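Tuesday, cell 2 – hand-guided demos, cups and dowel rack

Task is Karine's cup and rack set. Both arms back-driven by the handle under each gripper, white button to log a keyframe. Tomos Price on the left arm, me on the right.

- Gravity comp payload was still set for the old Flusport fingers. Left arm sagged whenever the handle was let go. Changed to 440 g, sag gone. 445 g on the scale with the screws in, so 440 is near enough.
- Recorder at 200 Hz for joints. Wrist camera stamps lag the joint log. Offset saved in the Sonlow config, not in the episode header. Needs moving.
- Episode 1805 binned. Button pressed twice at the approach pose, so the segmenter made a zero-length segment and the export fell over. Debounce goes in before the next session.
- Cup approach: fingers fully open, centre the cup between them in the wrist view, then close. Demos where the wrist colour was off from the overhead colour are fine – Beddoe's loader normalises per camera.
- Dowel: keep it upright before coming across to the rack. Tilted entries teach the policy to scrape the wire.

To do: check cable slack at the left wrist at full reach, re-zero both grippers, ask Karine whether cup order matters. Tomos thinks it doesn't. I'd fix it for the first batch anyway.

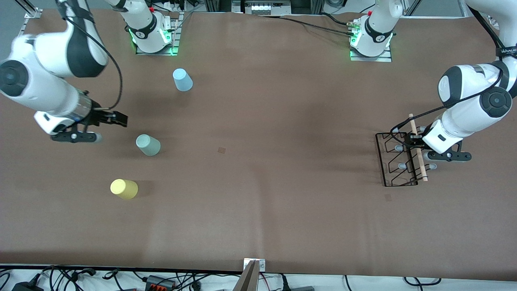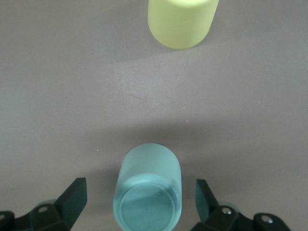 Second one is the wrist view: blue cup between open fingers, not gripped.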